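Setting up your Skorik juice press: first pressing

Okay, the Skorik is out of its box and you've got a pile of fruit on the counter. Let's make some juice! I've been pressing apples and pears on mine all winter and these are the steps I follow every time (the sheet in the carton is pretty thin).

1. Wash the basket, the tray and the cloth bag in warm water with a drop of dish soap. Rinse well. The bag holds on to soap like you wouldn't believe.

2. Set the basket on the tray with the spout pointing toward the edge of the counter, and put your jug under it now, before you forget. I've mopped up enough pear juice to say that with feeling.

3. Quarter the fruit and take out the stems. Cores can stay in for apples. For peaches, pull the pits — every one.
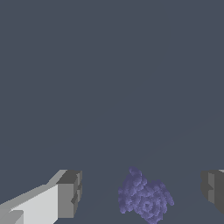
4. Fill the bag to 2 inches below the rim and fold the top over flat. If it bunches up in the middle, the plate sits crooked and you'll get a dry side and a soggy side.

5. Lower the plate and turn the handle until you feel it push back. Stop there and wait 60 seconds while the first juice runs off, then give it a half turn at a time.

Caution: Don't put a pipe or a wrench on the handle for extra leverage. The thread will strip, and the replacement screw (part 1489, from Fourie) takes forever to arrive.

6. When the drip slows right down, back the handle off, shake up the bag and press once more. I usually get another glassful this way, and it's a little cloudier and sweeter.

Note: Fresh juice goes straight in the fridge. It hasn't been pasteurized, so drink it up quickly or freeze it. 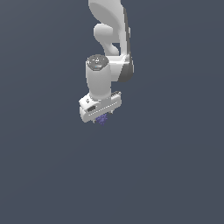

Mylene Tolentino wrote in that she chills her grapes overnight before step 4 and gets a much cleaner juice, though she has to press them slower and the bag needs a second rinse afterward. I'm trying it with the next crate from Dodbridge.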